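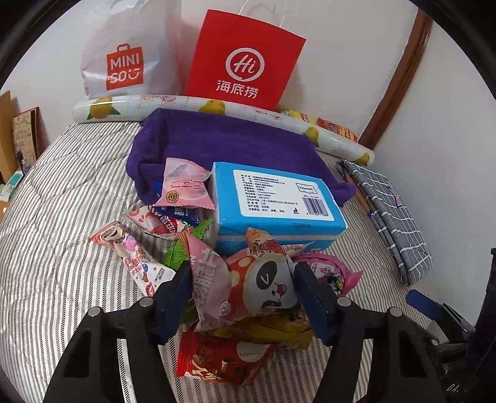
Yusuf

Section 7. Using the Bed as a Sorting Station

This is my favorite part of the whole Fandance home reset, and the one I'd start with if you have only a single free evening. You've been shopping, the bags have come home, and everything needs a place to live. A made bed gives you a wide, soft surface at a good height, and you'll see all of it at once!

Before you start

Make the bed first. Pull the bedspread up flat and smooth it toward the corner. A quilted one is great because the stitching gives slippery packages a bit of grip. A striped one is even better – you can use the stripes as guide lines when you fold. Take off the pillows and put them on a chair.

You will need:
A bed with at least one side against a wall
Your shopping, still in its bags
One large towel
The Trona labels from the front pocket of this guide (optional)

Setting up

1. Stand the bags at the back, against the wall. Paper bags with cord handles will lean nicely by themselves. Thin plastic ones, like the MINI SO bag next to my red "Hi" bag, stand up better with something left in the bottom.

2. Lay anything long and rolled across the bed in front of the bags. Printed sheet, gift wrap, shelf liner and posters all count. My fruit print roll goes here every time, and it makes a cheerful little fence between the bags and the rest.

Note: Leave rolls rolled. Opened out, they take over the bed and you lose your working space.

3. Put snack-sized and odd-shaped packages behind the roll. It keeps them from sliding toward you when you lean on the mattress.

4. Spread the towel in front of the roll. It doesn't have to be neat. The towel marks your working area, and a dark color (mine is deep purple) makes small white things easy to spot.

5. Place the biggest flat pack at the front edge of the towel. A large pack of tissues is perfect. Turn the label up so you can read it without picking the pack up.

Caution: Keep liquids off the bed. Shampoo, cooking oil and open drinks belong on the floor or a tray, even with the caps on tight.

Sorting

6. Work from the front to the back. Big packs go to the closet or the bathroom shelf, then the towel gets folded, then the roll, then whatever is behind it. I love this order because the bed clears toward the wall and you can see yourself winning.

7. Empty the bags last. Check the corners for receipts. Fold paper bags along their original creases and save the good ones. Plastic bags can be flattened and tucked inside the largest paper bag.

8. If you use Trona labels, write the room on each one before you carry anything away. The Furkach shelf plan in Section 8 uses the same room names, so copy them exactly.

Note: If the pile is too big for one go, do half the bed, put that half away, and reload. Two small rounds beat one mountain.

Folding the towel

Shake it out once, fold it in half the long way, then in thirds. If it still has store tags or fluff on it, send it to the laundry pile and use another one next time.

Finishing up

Smooth the bedspread again and run your hand along the wall side, where small packages love to hide. Put the pillows back. Continue with Section 8, Shelves and Closets.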